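December, gripper notes, kitchen bench

Picking up where Reiko left off with the finger comparison. Quick recap for anyone who skipped the last few pages: we have two sets of fingers to choose between for the dishwasher work, the stock short ones and the longer Tandura ones with the soft pads. Same Franka arm for both, same controller settings, same mugs and plates as far as I can manage it. I wanted the short ones done first because they're what everybody already has mounted, and if they turn out fine I get to stop fiddling with adapter plates (please!).

Settings before I forget. Control loop at 1,000 Hz as always. Joint impedance, with the stiffness turned down from what Reiko had in her script, mostly since I'm a coward near wire racks. I also swapped the planner config back to the Solton one. The newer file kept wanting to bring the elbow through the window side and I didn't like the look of it at all.

First thing I noticed is that approach angle matters way more than finger length. If I come down over the upper rack with the wrist fairly steep, the short fingers get to the rim of a mug and the body of the gripper still has room. Come in flatter and the body is suddenly the biggest thing in the neighborhood, and you start planning around the tines instead of the cup. I spent most of the morning on that one parameter and I'm not sorry.

The blue mug is my benchmark now. It's dark, it's close to the tines, and the depth camera hates it in the afternoon when the sun gets through the blinds. The red cup is easy by comparison, and the upright white dish is its own separate problem that I'm leaving for the pads.

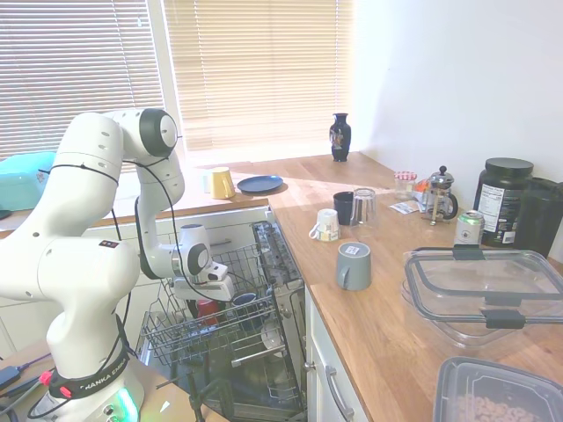
## Things to fix before the long fingers go on

- Cable slack near the wrist. I want another tie between the last two joints, and a bit more loop. At the steep wrist angle I keep glancing at it, and I'd like to stop glancing at it.
- Grasp width offset. The homed zero and the script's zero disagree by 2 mm. Doesn't matter for a mug wall, matters a lot for a plate edge. Reiko, is that your offset or did I inherit it from the Gunawardena branch? There's no comment on the line.
- Log file naming. Run 179 and the one right after it got written into the same folder, so ignore anything in there with a suffix until I've split them.
- Payload. The Tandura set is heavier, so the end effector mass has to be changed in the settings AND in the Leltum wrapper, which keeps its own copy for reasons I have never understood. Last time we only changed one and the arm sagged like it was tired.

## Camera

Keeping the fixed camera where it is. I did think about moving it higher to see down into the rack, but then the right-hand counter drops out of view and I want that for the put-away half of the task. Exposure is locked now. With auto on, the windows win every time and the inside of the dishwasher goes to mush.

I'd still like a second camera on the wrist. Reiko thinks the short fingers would block too much of its view, and she may be right, but I want to mount it once and look before we argue about it some more.

## Next

Long fingers, same wrist angles, red cup first and then the blue mug. Then the dish with both sets. If somebody takes the hex key out of the drawer by the sink, please put it back, it's the only one that fits the adapter screws.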